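Mice, mats and a very big black table

Hello again! I'm Kirsty Parsons, and this page is a bit of a scrapbook from our Cukden work. If you missed the earlier posts, we're trying to find out whether a robot arm can learn tidying-up jobs from people doing them with a hand-held gripper, out in ordinary busy buildings as well as in our lab at Pilkington. So off we went to a café table, with all the clutter that comes with one.

The job is "put the mouse on its mat". Easy for you and me, fiddly for a policy that only knows what the gripper's own camera saw.

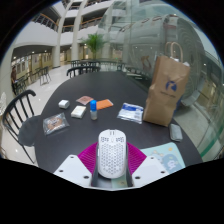
We recorded 90 demonstrations of this one, shared between two of us, and swapped over every time somebody's wrist started to grumble (mine, mostly). I'd wanted everyone to grip the same way each time. Bavholm, our training code, did better once we stopped being so strict and let people pick things up however they fancied, which was a bit humbling after I'd written a whole page of rules!

We also left the clutter alone. Clearing up first gave us lovely clean data and a robot that got in a right muddle the moment a snack packet turned up. 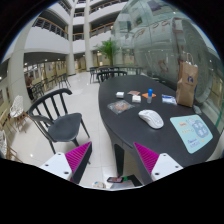

The other thing I keep going on about is starting positions. We trained four versions on Clorkulier, and the two that had seen the mouse lying at all sorts of angles were far better at lining up before they closed on it. The other two tended to come in straight and shove it along the table.

Next up is cups, in July, and I've already been told to bring my own.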